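Colcha acolchada Tratosside a rayas

Inicio / Dormitorio / Ropa de cama / Colchas y edredones finos

Marca: Bredulen
Colección: Tratosside
Color: aguamarina y blanco
Disponibilidad: en almacén

Descripción

Una colcha tiene dos trabajos. El primero, tapar la cama. El segundo, que no figura en ninguna etiqueta y ocupa bastantes más horas de su vida, es servir de mesa para doblar la ropa. La Tratosside se diseñó pensando en los dos, porque en Bredulen también tenemos colada y tampoco tenemos un cuarto de plancha con vistas al jardín.

Es una colcha ligera, acolchada en zigzag, con rayas anchas que cruzan la cama. El relleno es fino: abriga lo que abriga una colcha de entretiempo y no pretende pasar por nórdico. En enero, en una casa con ventanas antiguas, le hará falta compañía debajo. En septiembre se basta sola.

El acolchado tiene una ventaja que descubrimos tarde y que ahora contamos como si la hubiéramos planeado. La ropa doblada se queda donde se pone. Sobre las colchas satinadas que vendíamos antes, una pila de camisetas empezaba a viajar hacia el suelo en cuanto alguien se sentaba en la otra punta. Aquí el relieve la sujeta un poco. Un poco, insistimos; si usted apila toda la colada de la semana en la esquina, la física sigue en vigor.

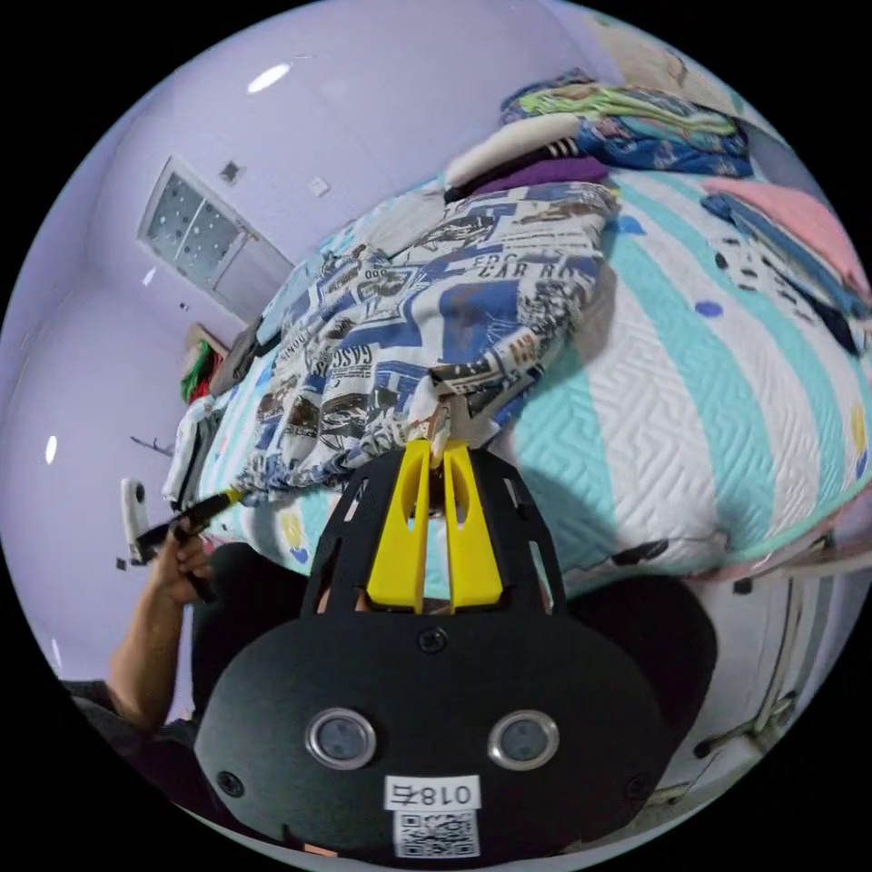

Colcha Tratosside con la ropa a medio doblar. Los coches son del estampado de la prenda, no de nuestra colección.

Las rayas

Son anchas a propósito. Hicimos pruebas con raya estrecha y la cama parecía una tumbona de hotel con pensión completa. Con la raya ancha el dormitorio descansa, y además se consigue una utilidad que nos señaló el departamento de devoluciones: sirve de regla. Quien dobla toallas puede alinearlas con el borde de una raya y obtener montones iguales. Quien no tiene ese temperamento puede ignorar las rayas por completo, que es lo que hacemos casi todos en esta empresa.

El aguamarina es suave y se lleva bien con paredes blancas, grises y de la familia del lavanda. Con paredes naranja no lo hemos probado y preferimos que siga así. Tenga en cuenta que cada pantalla enseña el color a su manera: si el tono exacto le quita el sueño, pida la muestra de tejido antes de pedir la colcha.

El motivo pequeño repartido entre las rayas disimula pelusas, hilos sueltos y la miga ocasional del desayuno en la cama. No disimula el café. Nos lo han preguntado mucho.

Doblar encima de la cama: lo que recomendamos

No vendemos un método. Hay libros enteros sobre el asunto y respetamos a quien los termina. Lo que sigue sale de haber doblado muchísima ropa encima de muchísimas colchas de prueba.

Empiece por los pantalones. Ocupan mucho, se doblan en tres movimientos y dejan una sensación de progreso que habrá que estirar hasta los calcetines. Los vaqueros van bien abajo del todo, de cimiento. Las toallas y los jerséis gruesos, en montón aparte: encima de una pila de camisetas acaban inclinándola.

Deje libre el centro. Es el espacio de trabajo, y si lo llena de pilas terminará doblando sobre la almohada. Los montones acabados van al fondo o a los lados, donde menos estorben al brazo.

Las prendas estampadas por todas partes merecen paciencia, pues cuesta distinguir la manga del cuerpo y el derecho del revés. Busque una costura y fíese de ella. Si no aparece la costura, sacuda la prenda y vuelva a empezar.

Los cierres metálicos, los botones de los vaqueros y las hebillas, mejor hacia arriba. El acolchado aguanta el roce normal, pero arrastrar una cremallera abierta por encima de un pespunte es pedirle un enganchón con educación.

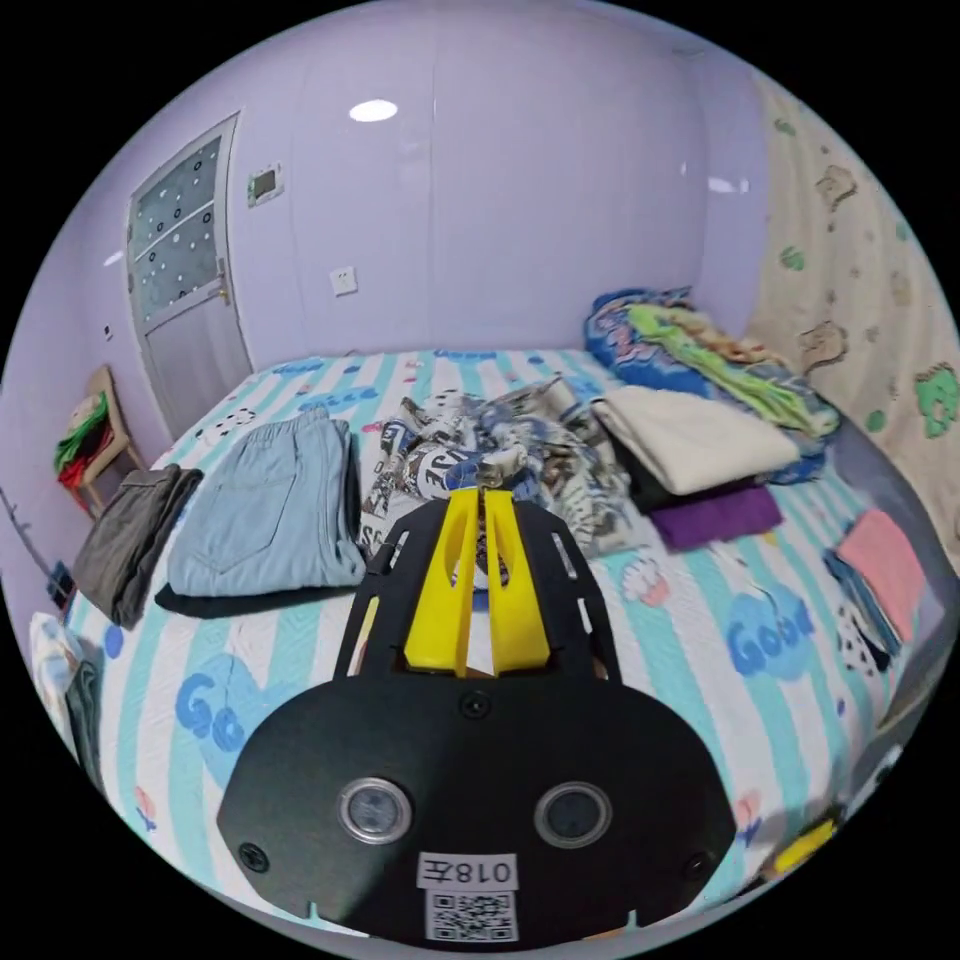

Y una última cosa sobre este uso: las pilas se guardan antes de acostarse. Trasladarlas a la silla no cuenta como guardar. Lo sabemos porque la silla del dormitorio es nuestro segundo producto más consultado, y ningún cliente pregunta si es cómoda.

Medidas

La Tratosside se fabrica para cama individual, de matrimonio y de matrimonio grande. Elija por el ancho del colchón, no por el del somier, y mida también la altura si tiene un colchón de los gruesos. La caída lateral cubre el canto de un colchón corriente. Con un colchón muy alto seguirá cubriendo la parte de arriba con toda dignidad y se quedará corta por los lados, con algo menos de dignidad.

Si duda entre dos tallas, la grande. Una colcha que sobra se remete. Una que falta provoca conversaciones a las tres de la mañana.

Lavado y cuidado

Lavar a máquina en agua fría o templada, programa delicado, con el tambor holgado. La colcha mojada pesa bastante más que seca y una lavadora pequeña protestará con razón.
Sin lejía.
Secar extendida o en secadora a temperatura baja. Tendida de una sola pinza coge forma de estandarte medieval.
No necesita plancha. Si la plancha de todos modos, el zigzag pierde relieve y usted una tarde.
El primer lavado, aparte de la ropa blanca.

Si aparece un hilo suelto en el pespunte, córtelo a ras con unas tijeras. No tire de él, por mucho que lo pida.

Qué incluye

Una colcha y su bolsa de tela con cordón. No incluye fundas de almohada, que se venden por separado en el mismo color, ni el contenido de ningún armario. La bolsa sirve para guardar la colcha en verano y, el resto del año, para guardar otras bolsas.

Combina con

Michiels, manta de punto para los pies de la cama. Gruesa, crema, imposible de doblar en un rectángulo perfecto.
Ikora, banco bajo de dormitorio con 4 patas y asiento liso. Se anuncia para calzarse. Sostiene ropa doblada como si hubiera nacido para ello.

Preguntas frecuentes

¿Es reversible?
Sí. El reverso es liso y se acolcha con el mismo dibujo. Hay quien lo prefiere y no se lo discutimos.

¿Se le hacen bolas?
Con el roce de meses puede salir alguna en la zona donde uno se sienta. Un quitapelusas corriente las retira.

¿Vale para niños?
Vale. También para perros que oficialmente no suben a la cama.

¿Se puede usar como manta de sofá?
La individual, sí. La de matrimonio grande se come el sofá y parte de la lámpara.

Opiniones de compradores

«Llegó bien embalada y el color es el que esperaba. Mi marido dice que parece un toldo, pero duerme debajo sin quejarse.»

«Buena para entretiempo. Le quito una estrella porque en invierno tuve que sacar otra manta.» (Lo avisábamos en el segundo párrafo, pero aceptamos la estrella perdida.)

«La compré por las rayas y ahora doblo las toallas rectas. No sé si lo necesitaba.»

Envíos y devoluciones

Preparamos los pedidos en 3 días laborables. Las devoluciones se admiten con la colcha sin lavar y dentro de su bolsa. Sabemos que volver a meterla en la bolsa es difícil. Dóblela a lo largo, enróllela desde los pies y apoye una rodilla encima mientras tira del cordón.

Ficha actualizada el 20 de marzo de 2023.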